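Features > Home Life > Slow Living
Latest Food Home Travel Subscribe

THE GREAT HANKIE COMEBACK

My grandmother ironed hers in a pile on Sunday nights – no, I tell a lie, whenever the radio play was on. Fourteen cotton squares, folded in four, corners matched. Into the drawer with the lavender. I thought it was the dullest job going.

Now I own 39. Blame a market stall in Oltness last August and a shoebox marked "gents, mixed, £2 each". Went in for a teapot. Came out with half the box.
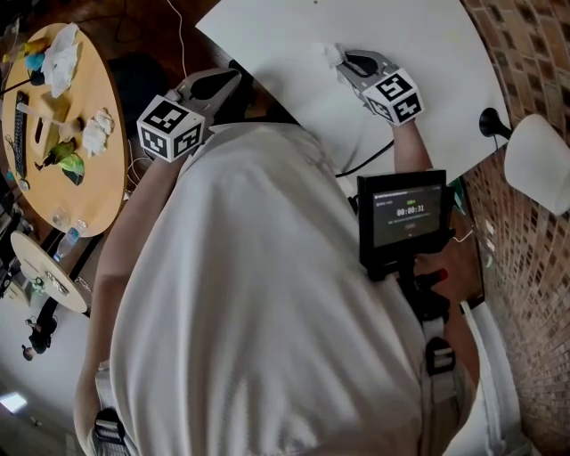

And they get used, too. Every day, up a sleeve or in a coat pocket. People pull a face at first. Where does it go afterwards? In the wash, same as your socks. 60 degrees, bit of powder, on the line. Done.

Sizes matter more than you'd think. The little lace ones are lovely and no good at all for a proper cold. Go for a man's one, plain, washed soft. New cotton is stiff and sort of slides about on your nose. Give it three or four washes before you judge.

Vakulenko, the tiny shop behind the station in Brirnard, still hems them by hand. Rolled edge, tiny stitches, a wait of about 14 days if you want initials. I wanted initials. The woman at the counter asked which corner and I had no idea there was a right one. There isn't, she said, but everyone panics.

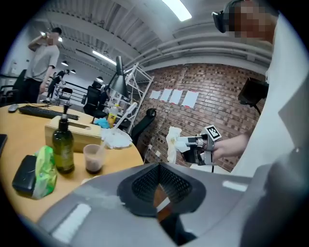 Myroslav Horobets

Stains, then. Tea comes out with a cold soak overnight. Lipstick needs washing-up liquid first, rubbed in with a thumb. Ink – give up, call it the gardening hankie. Mine has been through hay fever, one wedding, a dripping ice cream and a bicycle chain, and its still going.

Ironing is up to you. I do the good ones, while they're a bit damp, and leave the rest in a scrunch. My sister irons none and keeps hers in a biscuit tin by the door, which works beautifuly untill somebody wants a biscuit.

If you're starting out, buy six. Two in the wash, two in the drawer, one in your pocket, one to lend. You won't get that one back.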